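Why Do Mountains Have Snow on Top?

OK so you'd think the top of a mountain would be warm. It's closer to the sun, right? Nope! It's colder. A lot colder. Let's find out why.

First - the sun is really, really far away. Climbing a mountain gets you a teeny bit closer, so teeny it makes no difference at all.

So where does warm air come from? Mostly from the ground. Sunshine heats up the soil and rocks and water, and then they heat the air sitting on them. Like a pan on a stove.

Warm air floats up. As it goes up it spreads out, and when air spreads out it cools down. Try this. Open your mouth wide and breathe on your hand. Warm! Now make a tiny hole with your lips and blow. Feels cool. (That's not exactly the same thing as mountain air, but it's a good way to remember that air can feel very diffrent.)

Up high the air is thin too. Thin means the tiny bits of air are farther apart. Thin air is bad at holding on to heat. It's a bit like sleeping under one thin sheet and not a big fat blanket.

Let's climb one! Mount Herneck is 2,854 meters tall. The village of Prukden is near the bottom, at 773 meters. In November it's raining in Prukden. Kids in rubber boots, puddles everywhere. Keep walking up. Trees get shorter. Then no trees. At Gora hut, 2,062 meters up, the rain has turned to snow. Same cloud, same day!

The place where snow stays all year is called the snow line. Hot countries have a high snow line, cold countries have a low one. Near the North Pole it can be nearly down at the sea. Some mountains near the equator are more than 3,000 meters tall and still have no snow at all.

Does the snow ever melt? Yes, lots of it. In spring it runs down in little streams, then bigger ones, then rivers. The Ryu river starts as drips on the side of Herneck. People farther down drink it and water there crops with it.

Words to know

Snow line - the height where snow stays all year
Thin air - air with its tiny bits spread far apart
Meltwater - water that comes from melted snow or ice

Something to try: put one thermometer on the ground in the sun and hang one in the shade. Wait ten minutes. Which one is higher? Write it down, then do it again after dark.
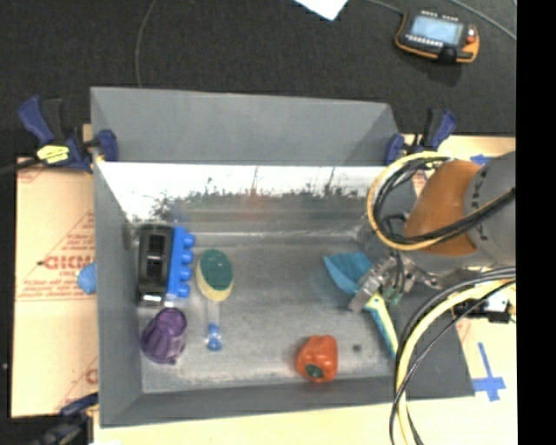

After dark the ground loses its heat and the numbers change, so check both thermometers again before bed.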